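Print this thread | E-mail this thread

Segmentation holes in dark woven containers

arnar_sv
Running the Wendstead planner on pick-from-basket. The mask for the basket breaks up along the back wall and the planner treats the gaps as free space. 545 episodes logged, same failure in most of them. Anyone fixed this in software?

draststead_ops
Fill the mask with a convex hull. Done.

signe.t
Hull is wrong here. It fills the opening too, and then the grasp planner sees a solid block. Fit a box with five walls.

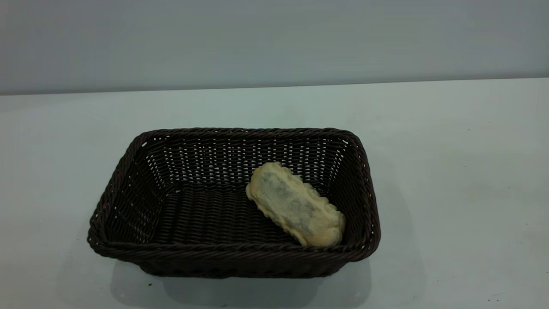
arnar_sv
Depth threshold is at 3 mm, default everything else. I tried the hull last April and got what Signe says. The light table shows through the slits in the weave, so those pixels get labeled table. The pastry is up against the right wall too, and its mask bleeds into the rim.

draststead_ops
Hull plus a height cutoff then. Works for me on 1,720 picks.

signe.t
On solid bins, maybe. I'd still fit the walls and add clearance on the right side before sampling grasps.

arnar_sv
Trying the wall fit tonight.

Last updated: 4:10 pm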